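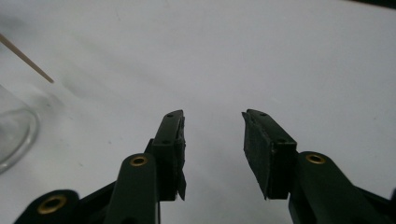
Clear glass, wooden skewer, white table.

White Tables Are Hard to Use
By Agathe Perrin
5 Nov 2022

I have eaten at, worked at and wiped down white tables for most of my adult life, and I think they are a poor choice for anyone who cooks or serves food. My complaint has little to do with stains, which is the usual one. Stains can mostly be cleaned. What bothers me is that a white table makes ordinary things harder to see, and a table is a place where you reach for things all day without looking closely.

Take the glass in the photo. The walls are transparent, so what you see through them is more table. What remains is a few gray outlines, the curve of the rim and a small bright spot near the thick base. If you were setting down a plate in a hurry, or turning to talk to somebody, that is all you would have to go on. The skewer is a much thinner object and far easier to find. It is light tan, and that bit of color is enough.

I bought my own white table from Wameo when I moved to Batbridge. The kitchen faces a brick wall and I was told that a pale table would bring some light into it. It did. I want to be fair about that. On a dull afternoon the room was brighter with the table in it, and for the first few weeks I was pleased with it. Then I started knocking over glasses.

I am not a clumsy person. I worked for nine years at Gorneo, a small restaurant with 35 seats and dark oak tables, and I carried trays of water glasses through it every night. At home I was tipping one over every week or so. At first I put it down to being tired. Then my brother came to stay and did the same thing twice in one weekend, and he had slept fine.

We both did it while reaching for something else. You look at the salt, your hand goes to the salt, and the back of your wrist catches a rim you hadn't noticed. With a colored tumbler or a mug this almost never happens, because the mug registers at the edge of your vision even when you aren't thinking about it. A clear glass on a white surface gives you very little at the edge of your vision. You have to look at it directly to know where it is.

Marcus Okafor ran the dining room at Gorneo for most of the time I was there, and he had firm opinions about this. He would not allow white tablecloths at lunch. People assumed it was to save on laundry. He told me once that he had worked in a hotel where the cloths, the plates and the napkins were all white and the glasses were plain, and that the guests spent lunch feeling around for things. At Gorneo the glasses were just as plain, but against the oak you could see them from the kitchen door. You could also see how full they were, which matters a great deal if filling them is your job.

The people who sell white tables say that white shows dirt and so keeps you honest about cleaning. I have heard this from a salesperson and read it in a catalog. I think it is half true. White shows coffee, tomato, turmeric and ink. It does a poor job of showing flour, sugar, salt, egg white, dried milk and water, and in a kitchen those are a large share of what ends up on the table. I have rolled up my sleeves, sat down to write a letter and found that my forearms were sticky with sugar I could not see from the chair. On a walnut board the same sugar would have been obvious from across the room.

White does show, all the time, the dirt you can do nothing about. Look at any pale matte surface in soft light and you will find faint smudges and tiny specks on it. Some wipe off. Others are in the finish, and some are shadows you have been rubbing with a cloth. The surface is forever asking to be wiped and never looks much different afterward. I found myself cleaning the Wameo table four or five times a day and missing the sugar.

Matte makes this worse. I know why matte is popular. A glossy white table under a lamp is unpleasant to sit at, and fingerprints on gloss look terrible. But a matte surface spreads the light around, and the shadows that would help you place an object turn soft and wide. A shadow on dark wood in window light tells you where a thing is standing. On matte white, you often get a gray patch that fades out gradually, and it takes a second look to work out what it belongs to. A second look isn't much to ask if you are sitting still. It is a lot to ask when you are draining noodles.

I should say something about skewers, since I use them constantly and they are part of how I came to think about all this. I make a lot of small things on sticks: chicken thighs, halloumi, grapes with cheese for my niece's friends. Boateng, the hardware and kitchen store on the main street here, sells the plain wooden kind in bags, and I keep mine standing in a glass by the stove. A skewer is narrow and it has a point. When one rolls off onto the floor I want to know about it, and when one is lying on the table I want to see which end is sharp.

On white, I'll admit, a wooden skewer does well. The tan stands out. On a pine table the same skewer nearly vanishes, and I have leaned on one at a friend's house and remembered it for a day. So I am not arguing that dark is good and light is bad. The table should be different from the things you put on it, and that depends on what those things are. If all your cups are blue and all your utensils are wood, a white table will serve you well. Most people own clear glasses and white plates. Those are the cheapest and most common kinds, and they are the ones that get lost.

This could be fixed from the other direction, of course. You could keep the table and change what goes on it. I tried that before I gave up. I bought a set of green tumblers and used them for a year. They were fine for water and wrong for everything else. Milk looked strange in them. You couldn't judge the color of iced tea. Guests asked for a "regular glass" when I poured them wine, and I understood why. A clear glass is a good object. It shows you what you are drinking, it goes with any meal, and when one breaks you can buy another that matches. I don't want to give up clear glasses to suit a table.

Placemats are the other usual answer, and a better one. A mat in almost any color will bring a glass back into view. The trouble is that glasses move. People slide them to the side to make room for a dish, or carry them to the other end to talk to somebody, and the glass ends up on bare white again. A full tablecloth solves that, but if you are going to cover the table at every meal you may as well have bought a different one and saved yourself the ironing.

Cost comes into it too. My white table was $303, which was cheap for its size. A solid oak one in the same showroom was several times that, and I can see why people in a first apartment go the way I did. But dark and mid-toned tables are not rare and don't have to be oak. The one I have now is a secondhand school table with a brown top, and it cost me $50 and an afternoon of scraping gum off the underside. It has a burn mark at one end and a set of initials at the other. The kitchen is a little darker. I put a stronger bulb in.

I have heard the argument that I am making too much of this, and that a broken glass now and then is nothing. For me that may be so. My mother is eighty-one and her sight is going at the edges, and when she visited the old table she would put out her hand and walk it slowly across the surface until it met her water. She did this without comment, as if it were a normal way to find a drink. At the brown table she picks the glass up. She hasn't mentioned the change, and I haven't pointed it out to her. If you have an older person who eats with you, I would ask you to watch their hands the next time you serve them a clear glass on a pale surface.

Furniture stores could help here at no expense. Every white table I have seen on a sales floor was dressed with a green plant, a dark bowl, maybe a stack of books with colored spines. Of course it looked good. I would like to see one laid for dinner with the things most of us own, and I would like customers to be able to sit down at it and reach for the salt. The showroom where I bought mine had up to 4,000 items in stock, according to the sign at the door, and I am sure there was a clear tumbler among them somewhere.

If you are shopping for a table this month, bring a glass from home. Wrap it in a dish towel and put it in your bag. Set it down on each table you like, step back a few feet, look at something else, and then see how quickly you can find it again. Do it with a white plate as well if you have room to carry one. I did this at two secondhand places in Batbridge before I settled on the school table, and the staff at both of them let me get on with it.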